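Pemanov Lending Collection
Gallery: Play Food and Tableware

The Pemanov Lending Collection supplies play food, tableware and small household items to preschools, family centers and speech therapy practices. The collection was established by Solange Chevalier with a single cabinet of donated kitchen toys. It now holds 3,218 catalogued items, of which 528 belong to the Play Food and Tableware section shown on this page.

Items are lent in sets. Each set is assembled at the Charpentier building and issued with a printed contents card, a cleaning sheet and a return label. The standard loan period is 8 weeks, and one renewal may be requested if no other borrower has reserved the set. Borrowers are asked to report missing or damaged pieces when the set is returned. No charge is made for ordinary wear.

The section was reorganized in January under the direction of Rosine Rolland. Sets had previously been grouped by material, with plush, plastic and metal pieces kept apart. They are now grouped by use, so that food, dishes and containers for one activity can be requested under a single number. Some 272 entries were rewritten as part of this work. Older set numbers remain valid for borrowers who have them on file, and the desk will convert them on request.

Colors may differ slightly from one set to another, and a piece that has been withdrawn is replaced with one of similar size and purpose. The contents card should be treated as the final record of what has been lent.

Requests may be addressed to Noemi Guerra at the loans desk, which is open until 4:30 p.m. Questions about cleaning and repairs are handled by Thierry Deschamps.

Breakfast and Snack Table

Sets in this group support sorting, naming and table-laying activities, and they are the most frequently reserved in the section. Staff are encouraged to mix food with dishes and containers from the start, so that children have a reason to talk about what belongs together. The plush banana with its peel partly opened is well suited to questions about inside and outside, as is the cut orange half, while the red ketchup bottle, blue plate and pale green mug lend themselves to laying a place. Wire-mesh and basket pieces should be wiped with a damp cloth and dried before packing.
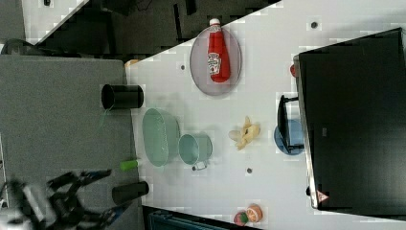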